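# The Green

The call from Ponuvia came while Esther Mrema was trimming samples. They made drawer slides and hinges in a plant on the Ostgate road, and they wanted a new logo. The old one was a hinge with a smile on it. The founder's nephew had drawn it.

"We want to look like a bigger company," the manager said. His name was on the speakerphone as Operations, and she never learned the rest of it.

"How much bigger?"

He thought about it. "Like Ziner."

Ziner had a plain blue square. Esther wrote down *Ziner* and drew a square next to it, then crossed the square out. She quoted him a price and he took it, and she was sorry she hadn't asked for more.

She worked at home that week. She drew the hinge open, shut, and from above. She drew the letter P as a hinge, and then she found three other companies that had already done that. By the fourth day she had a plain word in heavy type with a small gap cut in the O, and she liked it enough to leave it alone overnight.
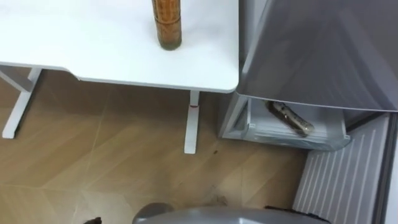 *A tall brown bottle on a white table.*

In the morning she still liked it. She sent it over in black on white with a one-page note. Operations wrote back in the afternoon and asked what color it would be.

She sent six greens. He printed them on the office printer, where they all came out the same, and asked for six more. She drove the swatch book over herself. Four people stood at the window with it and passed it back and forth. The woman from shipping picked one near the back, a dull green like the outside of a filing cabinet, and the others went along with her.
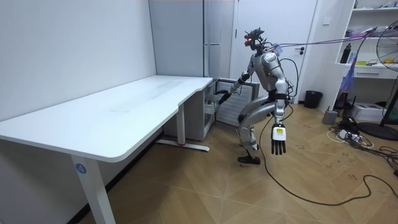 The green cost Esther two more weeks. It looked right on coated stock and nearly brown on the cardboard Ponuvia used for its cartons, and the print shop, Malik & Daughter, ran it three times without getting it closer. She had a white L-shaped desk with a small white cabinet tucked under the far end, and she laid the carton flaps out along the long side in the order they had come off the press. She looked at them before breakfast and again at night. The second one was the best. She could not say it was good.

"It's the board," Malik said on the phone. "You're putting ink on a paper bag."

"Can you put white under it?"

"I can. It's another pass. They'll pay for it?"

She said she would ask.
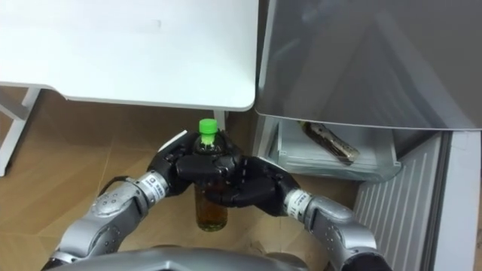 ## The Meeting

Operations had the invoice in front of him. Another pass on the cartons came to 1,915 dollars for the year.

"What does Ziner do?" he asked.

"Ziner uses white boxes."

The woman from shipping had come in to get her coat. She looked at the two flaps, the one with white under the green and the one without.

"They go in a truck," she said. "Then they go in a dumpster."

"They sit on a shelf in between," Esther said.

"Eighty-four of ours out of a hundred go straight to cabinet shops. I pack them." She picked up the brown one. "I'd know this was us."

So it stayed brown. Esther changed the note in the guidelines to say that the color on cartons would be darker, and that this was allowed.

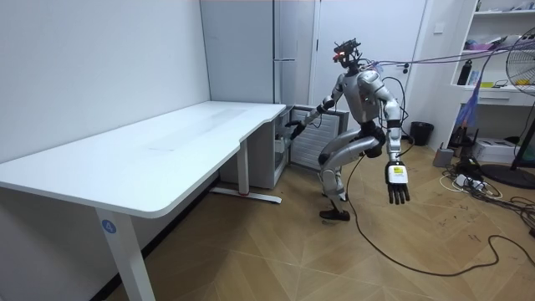 **APRIL**

The first 400 cartons went out with the new name on them. Operations mailed her one, flat, with the last check taped inside. The gap in the O had filled in a little with ink.

She put it on the shelf next to the swatch book. Then she called Malik and asked what it would take to make the gap wider.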